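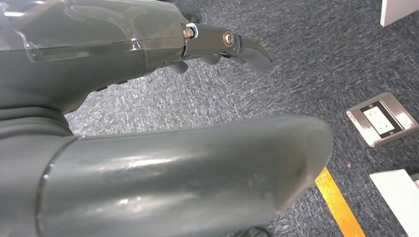
The vote on the river was set for Friday, and by six in the morning I was already on the first bus into Marer with my speech folded into my coat pocket. I had written it four times! The first version had too many numbers, the second had none, the third made my sister cry (in a bad way), and the fourth was the one I meant to read, all 500 words of it. The council hall had the same speckled gray-blue carpet I'd stared at as a kid, waiting for my mother to finish arguing about bus fares, and I stared at it again now, going over my opening line until it stopped sounding like English.

Marer had promised to clean up the Jesach before I was born. Every council since then had promised it again, always in November, when the water came up brown over the lower steps and people were mad enough to show up. This year they showed up like never before. The hall held 800 and the doors were shut by seven, so the rest stood out in the square with the speakers turned up, stamping their feet and sharing coffee.

The mayor went first. She had just come back from the coast, from the big meeting of river cities in Lopes, and she was on fire.

"We signed a paper in Lopes," she said. "It's a lovely paper. I'd like us to do something with it."

Oh, the noise! A man behind me whistled so hard my ear rang.

Then came the lawyer for Clanent, which owned the dye works and most of the east bank. He was polite, and he had charts. He said the cleanup could cost up to 20 million, and that other cities upstream should go first, and he sat down to the sound of one person clapping.

And then it was me. Speaker number nine, three minutes, please state your neighborhood. I took out my speech and found that I had brought the third version, the crying one.

So I put it back in my pocket and told them about the steps instead. How my grandfather taught me to swim off them, on the one clean summer, the year the works were shut for the strike. How you could see your own feet down there, and little silver fish going between them, and how I ran home yelling as if I had found gold. I said I wanted to see my feet again. I think I said it twice.

They voted at a quarter past ten. Nine in favor, six against, and the square heard it a second before we did, I swear, because the roar came in through the windows while the clerk was still reading.

I walked home along the river, the long way, all the way to the lower steps. The water was as brown as ever. I took off my shoes.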